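Can a Two-Handed Machine Change a Trash Bag Yet?

5. The bin-lining task

Of the chores in our set, lining a small bin came closest to something people do every day without thinking. The bin stands on a table. A thin plastic bag has to be opened, put into the bin, and folded out over the rim so that it stays there when something is dropped in. A person does this in a few seconds. We wanted to know how far a learned controller could get with the same pair of simple two-fingered grippers that people used to record the training data.
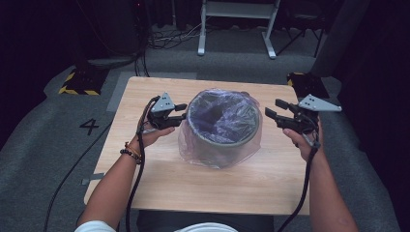 Charito Lumbao and Anwara Ranasinghe
Boiko Laboratory, Drodamville

5.1 Why a bag is hard

Most published work on household manipulation uses rigid objects, or cloth thick enough to keep some shape. A trash bag is neither. It clings to itself, it moves when the air moves, and its color changes with the number of layers the camera is looking through. A single sheet can be nearly invisible against a light table, while a bunched section looks like a solid object. Our depth sensor returned very little that we could use on the film, and we dropped depth from the input early on.

The second problem is contact. The fingers have no sense of touch. A human operator holding the grippers feels a slight pull through the handles when the film goes tight, and slows down. The recordings hold the motion that results but not the pull itself, so the controller has to guess at tension from the way the creases line up.

The third problem is that the bag gets in front of the cameras. Each gripper carries its own camera behind the fingers, which is a good place for picking up a cup and a poor place for handling a large loose sheet.

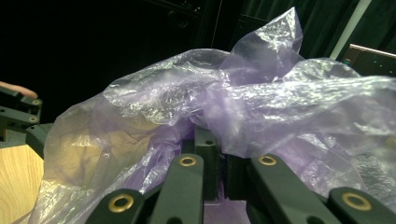
In the recordings we reviewed by hand, the operators dealt with this in different ways. Some turned the wrist until they had a clear line to the rim. Others kept going and trusted the other hand. The second habit is hard to learn from, because the useful information is in the operator's head and arms and not in either wrist view. We kept both kinds of recording in the training set. Removing the second kind would have left too few examples of the final tuck.

5.2 Training and setup

The controller, which we call Skerkitz, was trained on 3000 recorded demonstrations of bin lining. It takes the wrist camera images and the gripper positions as input and outputs a short sequence of motions for both hands. No step labels were used. For testing, the grippers were mounted on a pair of Arnum arms bolted to the same base, with the finger parts unchanged.

Lighting was left as it was during recording. We did not mark the bin position on the table, but we kept the bin within reach of both arms and did not test it on the floor, where most bins in homes are kept. That choice makes the task easier than the real chore, and readers should keep it in mind when looking at the results.

Every trial began with both fingers open. If the controller closed a gripper before it had reached the bag, we let it continue. Early closing turned out to matter less than we expected, as the controller would often open again and make a second approach.
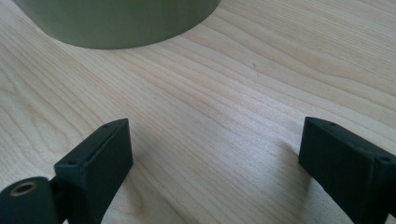

Figure 1. Open gripper fingers over the bare tabletop, with a pale cylindrical object standing beyond them.

5.3 Results

We ran 29 trials. A trial counted as complete if the bag was inside the bin and folded over the rim all the way round, with no help from a person. Skerkitz completed 4 of them. We also asked whether the bag was usable, meaning that it was in the bin and would hold light waste even if part of the rim was bare. More trials passed on that looser standard, but the two of us did not always agree on which ones, and we do not report it as a score.

Getting hold of the bag was the most reliable stage. The fingers are wide enough to catch a fold almost anywhere, and the controller learned to push down and close at the same time. Opening the mouth of the bag was the least reliable. The usual failure was that both hands took hold of the same side of the opening, so that pulling apart stretched one wall and left the mouth shut. The controller had no way to notice this. It went on to the next motion and laid a closed bag across the top of the bin.

A less common failure came at the rim. One hand would finish its fold and let go while the other was still moving, and the finished side slid back in. In 2 trials the bin was dragged toward the edge of the table and we stopped the arms.

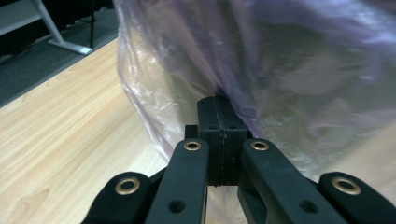 Speed was also a limit. Even the complete trials were much slower than a person, mainly due to repeated attempts at the same corner of the bag. Running the arms faster made the film swing, and the wrist images then looked unlike anything in the training set. We went back to the slower setting and left it there for all the trials reported here.

5.4 What this says about the chore

On this evidence the answer to the question in our title is no, at least with this hardware and this amount of data. The grasp is close to good enough. What is missing is a way to tell whether the mouth of the bag is open, and a person checks that mostly by feel - a small rub between finger and thumb that our grippers cannot make. Adding recordings may help with the rim. We doubt it would fix the opening step, where the demonstrations themselves carry little of the signal that the operator was using.

A fixed camera above the table would be a cheap thing to try first. We left it out so that the input would match the other chores in the set, which are described in Section 6.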